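From the Sewing Room: Spring Mending Mornings Are Back

After a long gray winter (and wasn't it a long one!) the mending mornings are starting up again in the back room at Prumell, and I could not be happier to be writing those words. Those of you who came last year will remember how we squeezed everybody in around the cutting table with our elbows tucked, passing the good scissors back and forth like a plate of cookies. We have more chairs this time, and Analyn Aquino has brought in a second ironing board, so there should be a little more breathing room for all of us.

The first few mornings will be given over to zippers, which is what most of you asked for on the slips we handed out before the holidays. I know zippers have a bad name. I put off learning them until I was past forty, and I had a closet full of skirts held together with safety pins to show for it. But a zipper that has come off its track at the bottom can often be coaxed back with a pair of pliers and some patience, and a coat with a broken slider may only need a new slider, so please don't throw anything out until Jyoti Bansal has had a look at it. She mended a tent for my nephew last summer that I would have put straight out on the curb.

After zippers we'll go on to darning. Rosalinda Layug learned from her grandmother and does it the slow way, over a wooden mushroom, with the rows laid in so close you have to hunt for the hole afterward. Bring wool socks if you have them, and yarn a shade or two off from the sock if you're a beginner, so you can see your own stitches. Cotton is harder and we'll save it for later in the spring.
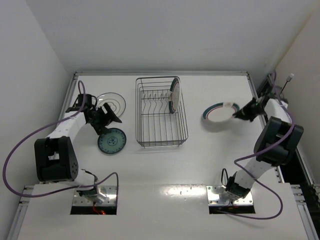
The white worktable, with an arm on either side.

Now, a word about thread, and I promise to keep it short (my family will laugh at that). Old thread is the cause of more grief at the machine than anything else I know. If you have inherited a tin of spools from an aunt, pull off a length and give it a good tug. If it snaps right away, keep the pretty wooden spool for the windowsill and buy fresh. Polyester will do for nearly everything we'll be working on, and a medium gray disappears into more fabrics than you would think. We also have a drawer of odds and ends that anyone may dip into, thanks to Maricel Samonte, who cleaned out her sewing cabinet in one weekend and carried the whole lot over in pillowcases.

Mornings run from nine-thirty until noon, and there are 15 places at each one. The cost is five dollars, which covers needles, thread and coffee. If you'd like to bring your own machine, please do, but pack the foot pedal and the cord — I have driven home for mine twice. To save a place, put your name on the sheet by the door or leave a note for Princess Pangilinan at the front desk, and let her know what you're hoping to mend so we can have the right needles out.

One last thing. Somebody left a green corduroy jacket on the hook in the fall, with one elbow patch sewn on and the other pinned. It's still there, and the second patch is in the pocket.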